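Ticket 376 - toaster keeps tripping the kitchen sockets
Opened by Marilou Sison, 03/03/2019
Status: waiting on requester
7 comments - 40 views

Hi all, me again, sorry! The toaster in the Prarkum kitchen has started knocking out the sockets. I push the lever down, it hums along nicely for a bit and then everything on that side goes dead - toaster, toaster oven, the lot. I've reset the switch in the hall cupboard more often than I've had toast this week.

What I've tried so far: emptied the crumbs (there were plenty), moved the chopping board away and put it back, and run the toaster with the oven off at the wall. Still trips. The oven on its own seems fine, which makes me think it's the toaster, but I'm no electrician. Photos of the counter:

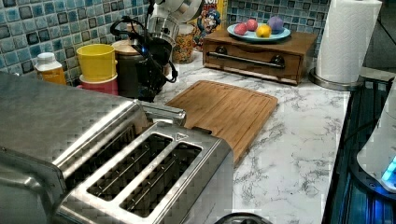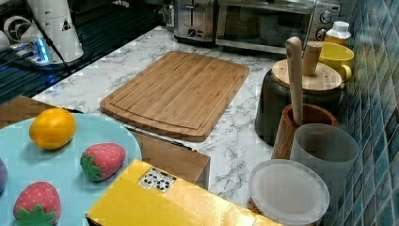
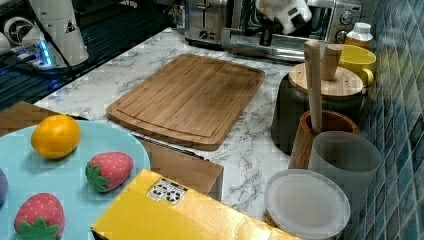 Torunn Hägglund wrote:
Thanks Marilou. Please don't reset it again with the toaster plugged in. Does it trip straight away, or only once it's been on for a while? And is the toaster on a power strip or in the wall? If it's a strip, try it in a wall socket on another circuit - the one by the door will do. Try just the once, and if that trips too, unplug it and leave it unplugged.

Marilou Sison wrote:
After a while, never straight away. It was on the strip, yes. I've now carried it over to the door socket and it tripped there as well, halfway through a crumpet, so that's fairly damning. It's unplugged and I've stuck a note on the lever.

Oh, and while it was up in my arms I gave it a tilt and more crumbs fell out, from somewhere the tray doesn't reach. Could that do it? I'd happily have another go with a soft brush if you think it's worth it - otherwise can we put in for a new one? Two slots is plenty for us.

Torunn Hägglund wrote:
Crumbs can do it, but leave the brush, I'd sooner have it tested. I've added it to ticket 345 with the Fundar heaters. Can you leave it on my desk?

Share (0) | Reply

Contact the helpdesk | © Proreo | Back to top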